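Speaker notes: Budgeting for a second arm cell
Slot: 32 minutes including questions. Slides are numbered in the margin of the printed copy.

Slide 1. Title

Say who the talk is for. People who already have one robot arm working on a bench and have been asked to put a number on the next one. If anyone is here for a comparison of arm makers, tell them now that there isn't one.

State the scope. One arm, one gripper, one bench, mixed soft and light household goods. No conveyors, no welding, no palletising.

Slide 2. Where the figures come from

Project Hotanel. Purchase records and the bench log from the first cell, kept from the day the order went in. The log has 1,638 entries. Each entry is one attempted pick, one stoppage or one change to the set-up. Purchase records are kept separately and matched by order number.

Do not read the log out. Mention that it was kept in a plain spreadsheet and that this was enough.

Slide 3. What the first budget looked like

Four lines: arm, gripper, bench, contingency. The contingency line was a flat percentage with no reasoning behind it. It was spent before the arm had moved.

List where it went, slowly, as people tend to write this down:
Adapter plate between wrist and gripper.
A longer cable set.
Clamps and brackets.
A second set of fingers.
Delivery to an upper floor.

All five were known to the supplier and would have been quoted had we asked. The request for quotation asked for "arm and gripper" and that is what we were quoted.

Slide 4. The gripper is its own purchase

Treat the gripper as a separate item with its own life, its own spares and its own replacement date. We expect the arm to outlast two grippers, and the plan should show that.

Points to cover:
Opening width decides what you can pick. Measure the widest item you intend to handle, then measure it again when it is lying down. A cylinder on its side and a cylinder on end are two different jobs.
Finger length decides how close the gripper body comes to the table. Short fingers are stiff but leave little clearance.
Soft items do not give a clean force reading. Budget time for setting the closing force by hand, item by item.

We allowed one afternoon for the last of these. It took 19 working days across the full item list. That is labour, and it was missing from the budget altogether.
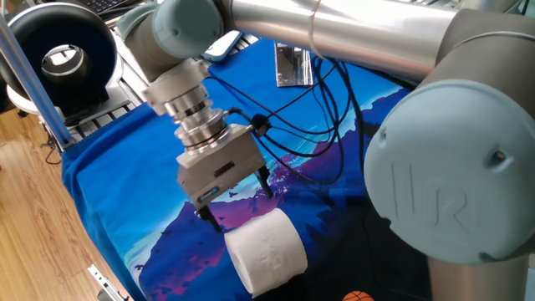 Cables deserve a line of their own for the same reason. The gripper lead has to follow the wrist through every pose without pulling or catching, and the length that reaches in one pose will not reach in another. Ask for the routing to be drawn before ordering. If the supplier will not draw it, order the longer lead and pay the difference — it is small compared with a stopped bench.

Slide 5. The bench

Under-budgeted by nearly everyone I have spoken to. Four questions for the audience to take away:
Does the table move when the arm stops suddenly?
Can a person reach the far side without leaning across the work area?
Is there a fixed place for items waiting to be handled?
What is the surface, and who replaces it when it is marked?

On surfaces: a pick that works on a plain top may not work on a patterned one if the vision system is relying on contrast. We now buy several coverings at the start and rotate them. This is the cheapest line in the whole plan. Put it under consumables, otherwise it will be queried as furnishing.

Slide 6. Consumables and test items

Show the Agbeko sheet. Agbeko is our internal item list, 200 rows at the last revision, made up of ordinary goods: paper rolls, foil packs, small balls, boxes, tubs, sachets.

Paper goods crush and cannot be reused for long. A roll that has been squeezed repeatedly is no longer the same test item, and results taken on it should not be compared with results from a new one. Write a discard rule and cost it. Ours is by visual check at the start of each session.

If asked about bulk buying: yes, but check that the supplier does not change the product between batches. Embossing and core size both vary.

Slide 7. Lighting and sensing

Keep this short. Fix the lighting before buying cameras. We bought in the opposite order and returned one unit.

Budget for the mounting as well as the device. Extrusion, brackets and fasteners came to more than expected, and the cutting was charged per piece.

Slide 8. Quotations

We asked two firms, Skekus and Madus, to quote against the same written requirement. The totals were close. The contents were quite different:
Skekus included installation and a site visit but no spares.
Madus included a spares kit and charged for installation by the day.

Neither was wrong. The comparison could only be made once both had been put into the same table, with blank cells where an item was not offered. Show the table. Point at the blank cells.

Recommendation: send the empty table out with the request and ask for it to be filled in. Accept a zero, but do not accept a blank.

Slide 9. Revised budget layout

Nine lines in place of four: arm, gripper and fingers, adapter and cabling, bench and guarding, sensing and lighting, mounting hardware, consumables, set-up labour, risk assessment.

Contingency is now attached to each line separately. The arm has almost none. Set-up labour has the most.

Mention that finance accepted this layout more readily than the old one — fewer questions came back, and those that did were about single lines.

Slide 10. Timing

Orders placed in September met the delivery date we needed. The bench should arrive before the arm. If it arrives after, the arm sits in its crate while the warranty period runs, depending on the terms. Read the terms.

The risk assessment should be booked when the order is placed. It will need revisiting after the gripper is fitted, so pay for two visits at the start.

Slide 11. Questions

Likely ones:
Lease or buy? We bought. Leasing was dearer over the period we planned for.
Second-hand arm? Possible. Ask for running hours and a joint check in writing.
Can one person run two cells? Not during set-up. Afterwards, yes, if both cells use the same gripper.

The blank quotation table is available as a spreadsheet. Leave the link on screen until the room is cleared.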